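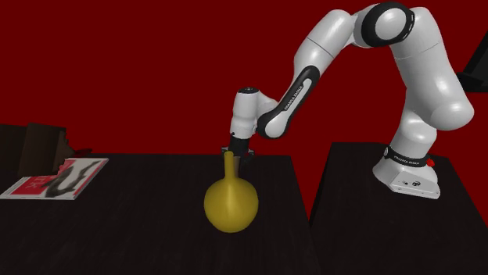 Gripper down behind the yellow vase, simulated run. The arm sits on its own table.

Filed under: Workshop Tips > Arms & Automation

I've been setting up pick-and-place for the bench we share at Menulier, and I'm having far too much fun with it! Before the real arm touches anything breakable, I run every move in simulation, and I've picked up a few habits that might save you a Sunday.

Put a tall, awkward thing in front. My first test layouts were all neat little blocks, and every plan worked. Then I dropped in a round-bodied vase with a skinny neck, right between the viewpoint and the small upright piece I wanted to grab, and suddenly I had real problems to solve – great ones. If the target is half hidden, check it from a second angle before you trust the grasp.

Give the arm its own table. Sem Dierckx talked me into this one and he was right. Leave a gap between the two tops, even a narrow one, and measure it for real before you type it in. I was off by nearly 3 inches the first time and the elbow ended up way too high on every reach.

Leave some clutter in. A magazine lying at an angle is perfect. It's flat, so it's easy to forget when you set your clearance height.

Go lighter on the tabletop if you can. A black gripper over a nearly black table is murder to judge by eye, and I kept losing the fingertips. I've since changed my copy to a pale top (save the dark one under another name, you'll want it for testing later).

Slow the last bit down. I use 7 waypoints for the whole reach and put most of them near the end, where the hand comes down. Run it 19 times with the object nudged a little each time, and write down which ones fail and where the piece was standing.

My layout file is called Tosh, and the next one, Lolluvance, gets a shelf and two vases. I'm hoping to have it running by June!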